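Machines and Everyday Work
Handout for Unit 4: Can They Do the Chores Yet?
Prepared by Skye Drummond, Stustside evening program

Welcome back, everybody. I promised last time that we would get to the question most of you wrote on your sign-up cards, and I have them all in a shoebox on my desk, so I know. People want to know whether a machine can put away the groceries, fold the towels, and sort the parts bin at work, and if it can't, when it will. I'll give you my short answer now and spend the rest of these pages complicating it. Some chores, in some rooms, with somebody nearby to help. That is where I'd put things as of March, when I last rewrote this handout.

Please read these notes before class if you can, and bring a pencil, as there is a bit of homework at the end.

1. What we mean by a chore

When my mother said "clear the table" she packed about a dozen jobs into three words. You had to know which things were trash and which were somebody's unfinished homework. You had to stack the plates by size, carry the glasses so they didn't knock together, and notice the spoon that had slid under a napkin. Children take years to learn all that, and I have raised two who are still working on it.

A dishwasher, bless it, does one part of the job beautifully, and it does it by asking us to do the rest. We load it, we unload it, we scrape. Most of the successful machines in our homes have made that same bargain with us, and it's a good one! When I say "do the chore" in this course, though, I mean the whole thing, from the mess to the tidy room.

2. Picking things up

Most chores come down to picking something up and setting it down in a better place. It sounds easy to us because we do it while talking on the phone. A machine has to find the object, decide how to approach it, close its fingers with a sensible amount of force, and let go at the right moment. A ball will roll if you brush it on the way in. A sock has no fixed shape at all. A clear drinking glass is hard for many cameras to see properly, and a wet one is worse. 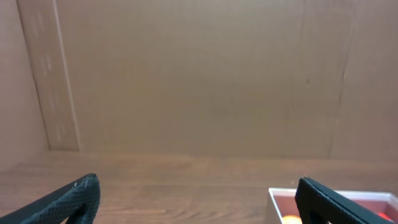 Clutter makes every one of these steps harder, and so does an edge. If an item sits up against the side of a tray or in the corner of a bin, there may be no room for a finger to slip down beside it. You and I would nudge it out with a knuckle without thinking. Teaching a machine to nudge first and grasp second is a real piece of work, and there are people who have spent whole careers on it.

3. Reading a success rate

Let me walk you through some classroom arithmetic, using a made-up trial that I'll call the Lallell exercise. Suppose a machine is asked to put away 887 small items over several weeks, and it manages 351 of them without help. That comes to a little under 40 percent. Now suppose we look only at the items it had practiced on, and there it managed 70 out of 134, or just over half. Both numbers are true, and a brochure would print the second one.

So when you read a claim, ask what counted as a try, who reset the table between tries, and whether the objects were old friends or strangers. Ask how long it took, too. A shirt folded in five minutes is still folded, but you may not want to stand there and watch.

4. The shop floor and the kitchen

Shops have a head start, because a shop can be arranged to suit the machine. Parts arrive facing the same way, the lights stay put, and the dog is at home. My own kitchen changes every hour — somebody moves the toaster, somebody buys a new kind of jar — and a helper has to cope with all of it.

For next class

Pick one chore you do every day. Do it slowly, and write down each time your hands touch something, including the little pushes and corrections. Then circle the step you think a machine would find hardest. One page is plenty, and messy handwriting is fine with me.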